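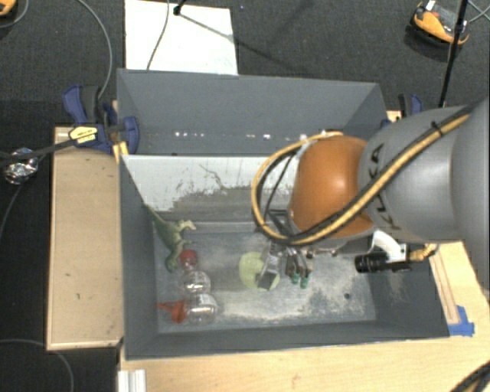
Ticket summary

Subject: White dusty marks on the floor of the large grey bin, coming off on toys and clear containers
Opened: 7/30/19
Opened by: Baiba Baranauskienė, Palamarchuk sorting room
Handled by: Anel storage support
Product: large rectangular bin, grey, open top
Priority: normal
Status: closed, workaround accepted

Original message

Hello,

We use your large grey bin on a table for mixed small things that are waiting to be sorted. At the moment it has a toy dinosaur in it, a pale yellow-green round thing like a shallow bowl, some clear round container parts and a couple of red bits. It is always that sort of mixture.

The problem is the floor of the bin. It has whitish, dusty-looking patches in the middle and towards the front on the right. If I rub a patch with a finger I get a pale powder. I wipe it, it looks better, and by the next morning the patches are back. The walls don't do it.

It would not matter much, except that the clear parts pick it up. On the green dinosaur I can brush it off. On the clear container sections it leaves a bloom that only shows when you hold them to the window, and then they have to be washed again before they can go on the shelf. I am washing the same pieces twice.

The bin was new in January. The floor is also heavily scuffed, which I expect from use and am not complaining about, but I would like to know if the two are connected.

What I have tried so far:
Dry cloth. Takes the top off, patches return.
Damp cloth, plain water. Same.
Washing-up liquid, rinsed and left upside down overnight. Clean when I turned it over. Patches back after a day of use.

Please advise if this is a faulty bin.

Baiba Baranauskienė

Support reply 1

Thank you for the clear report and the picture. We have some questions before we decide about a replacement.

1. Is the powder gritty between the fingers, or smooth like talc?
2. Does it appear if the bin stands empty?
3. Are things dropped in or slid along the floor?
4. Has anything been used on the bin besides what you list, such as cream cleaner, scouring powder or polish?
5. Is the table it stands on marked as well?

Please don't use anything abrasive in the meantime.

Customer reply

1. Smooth mostly. A little gritty in the front right corner.
2. I have never left it empty long enough to know. I can do that.
3. Both. Things get put in, pushed about and fished out again all day.
4. I asked the others. Somebody used Natier cream cleaner on it in the spring, more than once, to get felt pen off. I didn't know about this.
5. No. The table is light wood and looks fine.

Support reply 2

The cream cleaner may be part of it. Creams of that type contain a fine powder, and if it isn't rinsed out fully it dries in the scratches. A scuffed floor has a lot of scratches to hold it. Each time something slides over, a bit more comes out, and that would fit with the walls being clean.

The other possibility is that the floor itself is wearing and the pale dust is worn plastic. Both look the same from above. The following test should separate them.

Test A: empty bin
Take everything out. Vacuum the floor with a soft brush head, wipe with a damp cloth, dry it. Stand the bin empty with a sheet of paper laid over the top so room dust can't settle. Leave for 2 days. Look at the floor in daylight from low down.

Test B: vinegar wipe
Put a few drops of plain white vinegar on one patch and wait a minute. If the patch fizzes or disappears, it is cleaner residue or limescale from your tap water. If nothing happens, it is more likely to be plastic dust. Rinse the vinegar off afterwards.

Do B before A, on one patch only.

Customer reply

Test B done on the patch in the middle. Very small bubbles, and the patch went away. I then tried the one in the front right. Fewer bubbles, and some of the powder was still there afterwards as a sort of grey-white smear.

Starting test A now. The contents have gone into a washing-up bowl. I found that the red nozzle-shaped piece had powder packed up inside it, so that may have been carrying it back in each time I emptied and refilled the bin.

Support reply 3

That is useful. It sounds like two things together: residue in the middle, and some wear at the front right. Is that the corner where people stand to reach in?

Please rinse the nozzle piece, and anything else hollow, before it goes back. The two clear sections in your picture would be worth doing at the same time, inside and out, as powder will sit along any rim.

Customer reply

Yes, most of us reach in from that side and drag things towards us.

Test A result: floor clean after 2 days empty. No new patches at all. I looked with a torch as well.

So it doesn't come out by itself. What now?

Support reply 4

Then the bin isn't shedding on its own, and we would not class it as faulty. We suggest a full clean to get the old residue out, then a liner. Steps:

Full clean
1. Mix 1000 ml of warm water with a cupful of white vinegar in a jug.
2. Pour it into the empty bin and tip the bin so that the whole floor gets wet, corners too.
3. Leave for ten minutes.
4. Scrub with a soft washing-up brush, along the scratches first and then across them. No green scourer pads.
5. Pour away and rinse with clean water until the water runs off clear. Three rinses is normal.
6. Dry with a towel. Don't let it drip dry if you are in a hard water area, because the limescale will give you white marks of its own.

Contents
Wash in ordinary washing-up liquid and dry with a lint-free cloth. Clear pieces last, in fresh water.

Liner
Any smooth, washable mat cut to the size of the floor. It should lie flat up to the walls, otherwise small parts go underneath. Ours is the Sirgate mat, but a cut-down shelf liner will do the same job.

Please use the bin normally for 7 days after that and tell us how it looks.

Customer reply

Full clean done. The first lot of water came out milky. It took more than three rinses, I lost track. The floor looks a good deal darker now and you can see how scratched it is, but there is no powder on my finger.

I washed all the contents. Notes in case they help someone else:

Green dinosaur: fine with a nail brush. The tail was the worst bit.
Shallow bowl thing: came up well. Pale yellow-green all over, so I hadn't noticed how much was on it until the water went cloudy.
Clear container sections: needed a second wash, the vinegar mix shifted the bloom better than washing-up liquid did.
Red pieces: rinsed under the tap. Used a cotton bud for the nozzle.

No liner yet. I wanted to see what the bin does without one first. Hope that is all right.

Support reply 5

That is fine, and a better test. Please check the front right in particular.

Customer reply

Seven days of normal use without a liner.

Middle: clean.
Left side: clean.
Front right: a faint pale haze from day 6. No bubbles with vinegar this time. Comes off with a damp cloth.
Clear parts: one had a mark on it, the rest were fine.

So I think you were right about there being two causes. The cream cleaner was most of it. I have put a note on the cupboard door asking people not to use cream cleaner on the bins, and the felt pen can stay where it is.

I have now cut a piece of shelf liner for the floor. First attempt was too small and the small red piece went straight under the edge. Second piece fits. Things don't slide as easily on it, so people are lifting them out more, which is probably no bad thing.

One question. Would turning the bin round every so often help, so that the same corner doesn't get all the wear?

Support reply 6

Yes, it would. Turn it end to end when you take the liner out to wash it. Once a month is plenty. The scuffs already there won't get any better but they do no harm under a liner.

If you find powder on the underside of the liner, or the floor starts to feel thin or flex in that corner, reply to this ticket and it will reopen. In that case we would want to see the bin back.

Customer reply

Thank you. Bin turned, liner in, contents back. Happy for this to be closed.

Closing notes (support)

Cause: cream cleaner residue held in floor scratches; minor surface wear at front right from items being dragged.
Fix: vinegar soak and brush, thorough rinse, towel dry. Hollow items rinsed separately.
Prevention: liner, no cream cleaner, turn bin monthly.
Replacement issued: no.
Care leaflet: ask for a line to be added about cream cleaners. Current wording only mentions bleach.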